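3. Getting the tapes to talk
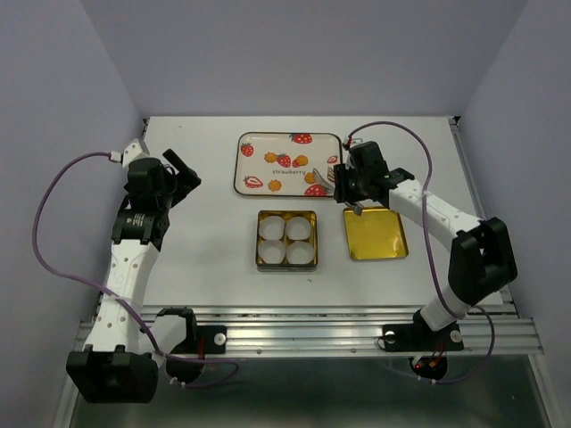 3.1 Where the collection came from

I should say first how we ended up with so many cassettes, because it shapes nearly every choice in this section. Kagiso Joubert had been buying up boxes of home computer tapes for years, mostly from house clearances near Noltholm, and when the shelves in the spare room gave out he offered us the lot. There were 2328 cassettes. A good share were shop-bought games, but the part that got me excited was the rest: type-in listings somebody had sat up half the night entering, school projects, club newsletters on tape, half-finished adventure games with the author's mum credited for the maps. None of that was ever sold, so if a tape like that goes, the program goes with it.

We had a look at what others had done before us and most of the published work deals with commercial titles. That makes sense (you can compare two copies of the same game and see whether they agree) but it isn't much help when there is one copy in the world and it was recorded over a Sunday chart show. Our question was a narrow one. Given a single worn home recording, how much of the program can be got back, and how sure can we be that what we got back is right?

3.2 Playing them in

Each tape was played on one of two decks and recorded to an uncompressed sound file. I'd love to report a clever way of picking decks. Catinca Rusu had two she trusted, she had rebuilt both of them, and we used those. Heads were cleaned between tapes and the azimuth (the angle of the head against the tape) was set by ear for each side, going for the brightest sound in the leader tone. We tried doing this automatically in the first month and gave it up. The automatic version did fine on the shop-bought tapes and badly on the home ones, where people had often recorded one program on the family deck and the next on a friend's, so the right angle changed halfway along.

That last point cost us a lot of time. If you are planning something similar, please listen to the whole side before you settle on anything! We now mark every change of recorder in the log and set the head again at each mark, which can mean three or four passes over a single side.

Tapes with perished pressure pads or snapped leaders were moved into new shells first. Domnica Jitaru did nearly all of these, and her notes on which shells come apart with screws and which have to be cracked along the seam are in the appendix. They deserve a paper to themselves, in my view.

3.3 From sound to bytes

The decoder is called Mulum. It began as a small script of mine and has since been rewritten twice by Ikechukwu Bassey, who is much better at this than I am. It works in the usual way at heart: find the leader tone, measure the gap between zero crossings, call each gap short or long, and pack the results into bytes. On a clean tape you need nothing more.

Home tapes aren't clean. The speed wanders, the level drops out, and on cheap stock the previous recording leaks through from underneath. So instead of making one firm decision per pulse, Mulum keeps a score for each reading and carries the doubtful ones forward. When it gets to the end of a block it has a stack of possible blocks, best first, and tries them against the checksum. If one fits, we take it. If several fit, we keep them all and flag the block for a person to look at.

We capped the stack at 3000 candidates per block. With the cap at 1000 we lost blocks that we could later repair by hand, and going higher than 3000 made the thing crawl without finding anything we would have believed. A one-byte checksum is a weak test, remember. Throw enough guesses at it and some wrong ones will pass, and I'd sooner have a hole in a file than a confident piece of nonsense.

3.4 Using the language as a witness

The part I most enjoyed building is the second check. Most of the home programs are in BASIC, and BASIC stored on tape has a shape: line numbers go up, each line gives its own length, keywords are stored as tokens, and strings open and close. A wrong byte tends to break at least one of those. So for BASIC files we run every surviving candidate through a small parser and throw out the ones that couldn't have been saved by a real machine.

There is a trap here, and we fell straight in. Some authors did odd things on purpose. They poked line numbers down to zero so that nobody could edit their name out, or they hid machine code inside a REM line, and our first parser marked all of that as damage. Brunello Dal Bello spotted it when a program of his own, written at school and handed over with a box of others, came back with its title line missing. (He was very nice about it.) The parser now treats these tricks as legal, although it does give them a slightly lower score than plain lines.

Machine code gets no such help. We did try a rough check on whether the bytes made sense as instructions, but graphics and level data sit in the same blocks as the code and the check couldn't tell them apart. For those files we rely on the checksum and on agreement between passes, and we say so in the catalogue entry.

3.5 What counts as recovered

It took us longer to agree on this than to write the decoder. We ended up with the following labels, which are attached to each file and not to the tape as a whole.

Sound: every block passed, and two passes gave the same bytes.
Repaired: every block passed, but at least one needed a doubtful reading to be resolved.
Partial: one or more blocks are missing, and the gaps are marked in the file.
Audio only: nothing decoded, sound file kept.

The repaired label is the one people argue with. Catinca felt that a repaired file should never be offered for download next to a sound one, in case someone takes it as gospel. I felt that a playable game in a folder no one can see is not much of a rescue. In the end the Skarodora catalogue lists both and shows the label beside the title, with the pulse log one click further in for anyone who wants to check our working.

Nothing is ever deleted when a better reading turns up. The older file stays, with a note pointing to the newer one, and the sound files are kept for good. I expect somebody will write a decoder that makes ours look silly, and they'll want the recordings when they do.

3.6 A stubborn batch

One batch of 105 tapes gave us far more bother than all the others. They came from a computer club and had been copied at speed on a twin deck, copy from copy, so the treble had gone and the short pulses had more or less melted into the long ones. Mulum in its normal form could hardly find a leader tone.

Ikechukwu's answer was to stop looking at single gaps and match whole runs of pulses against shapes learned from the better tapes in the same batch. This is the Manole setting in the released version, and it is off by default. It learns whatever it is given, so if you train it on a bad tape it will learn to be bad in just that way, and we did manage this once, on a Monday, and spent most of the week undoing it.

With Manole switched on, leader tones were picked up on tapes where the normal settings had found none, and several files moved from audio only to partial. We haven't used it on anything outside that batch, so I can't tell you how well it travels. Files decoded this way carry an extra note in the log, and the shapes used for training are stored next to them so that the run can be repeated.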